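4.3 Board Layout and Part Fit

The second version of the assembly board was finished in May. Idrisa Mwakalinga drew the outlines and Oduor Mfaume modeled the parts. The first board had no outlines, and people who were new to the task kept asking where each part belonged. For the second version we printed the outlines in black on a white surface and made all of the parts blue so that they stand out from it.

We tested the fit of the parts by hand. Each of the 14 testers did the full task once, with up to 17 minutes allowed. Most of the delays came from the recessed panels. The corners of the recesses were too tight, and a part that went in at a slight angle would jam. Erasto Kirui sanded the corners and we repeated the test with the same group. Jamming was less common after that, but it did not go away.

The gear gave the fewest problems. It can be picked up by the peg in its center or by the rim, and testers used both. We left its size alone.

Two changes are still open: a wider gap between the outlines, and a heavier base so the board does not slide on a smooth tabletop.
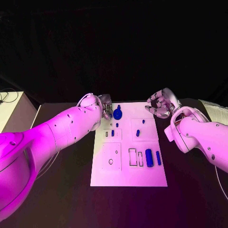 Figure 6. Version 2 of the board with blue parts, gear at top left.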